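Bonham bench book – sock pairing, bedroom set-up

17 December 2018
By the Bonham textiles bench

Print this page | E-mail this page

Worked on the bed today, socks on the yellow spread with the leaf and flower print. Grey rib and navy lying together, rest of the clothes in a heap beyond.
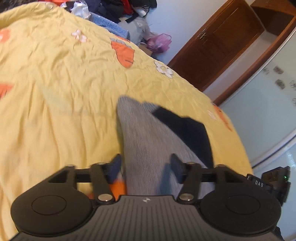 Sorting notes

Grey rib shows up well on yellow. Navy is fine here but hard to tell from black under the Grunell lamp – check pairs by daylight before folding. Spread creases easily and small items catch in the folds. Pull it flat before each lot.

Fold method: toes together, cuffs level, one fold at the heel. No balling, it stretches the rib.

Stock

Lot 724 finished except for 6 odd socks, bagged. Lot 991 not opened. Dramska mesh bags are on order through Figueroa, expected February. Colour codes for the navy still to be entered.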